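Days Out > Factories & Works > Zornstead Bedding Works open day

Zornstead Bedding Works: an afternoon among the springs

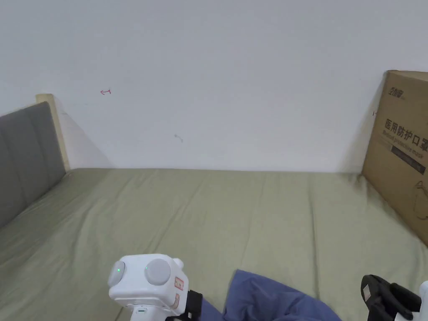 I have slept on a mattress every night of my adult life, barring one festival, and had never once wondered who made it. The Zornstead works has been turning them out behind the railway line at Fatthorpe for longer than I've lived here, and each July it opens the doors, puts up some bunting and lets people like me get in the way.

The tour was due to begin at 2. It began when Shagufta Abbasi, who runs the spring shop, had finished her sandwich. We were given ear plugs and a hi-vis waistcoat in a size that assumed we had all come as wardrobes.

The spring shop is the loud bit. Wire goes in at one end off a drum the size of a garden shed and comes out as coils, which are dropped into little fabric pockets and sealed. Shagufta has to shout all this and has clearly been shouting it for years, with the timing of a club comedian. A man behind me asked if the springs ever escaped. She pointed to a dent in the ceiling and moved on.

After that comes the filling room, which smells of sheep, and then tufting, which I could have watched until closing. A needle over 15 inches long goes straight through the mattress and back, and a wool tuft is tied off on each side by hand. Rawiri McPhee let a few of us have a go. Mine took me the best part of ten minutes and he undid it while I was still thanking him.

The sewing of the side borders is the skilled job, apparently, and takes two years to learn properly. There were three people doing it and none of them looked up. I liked them enormously.

The testing room was a let-down. I had been promised a large roller that trundles over the mattresses day and night, and it was switched off for servicing. We stood and looked at it respectfully. A small boy said "is that it", which saved the rest of us the trouble.

You finish in the showroom, of course. The cheapest model is the Clerton and the dearest is the Rewi, and the trick is that they make you lie on the Rewi first. Everything after it feels like a church pew. I lay there for long enough that a member of staff came over to ask if I was all right. I was, until I turned over the price ticket.

Tea is in the old loading bay: 2 pounds for a mug and a slice of something. The lemon cake had gone by the time our group got out, so go on an early tour. The whole thing takes 45 minutes on paper and nearer twice that if someone in your party asks about horsehair. Children under 12 can't go into the spring shop, but there's a pile of foam offcuts to throw them at.

Parking is on the field, which slopes. The bus stops at the gate and is much the better bet — unless you have bought a mattress.

Comments

Mereana Sheehan
We went on the early tour and can confirm the lemon cake. The roller was off for us last year as well, so I'm starting to have doubts.

Vivek Mishra
Is there anywhere to sit down during the tour? My mother would love the tufting but can't stand for long.

Takeshi Nomura
Vivek, there were folding chairs by the filling room when I went, and they let my dad skip the stairs and wait in the showroom. He was asleep when we found him.

Recent in Days Out
A wet morning at the Fatthorpe rope walk
Brush makers, broom makers and a very long lunch
The pencil museum, again
Where to get a decent bun near Clerton Lock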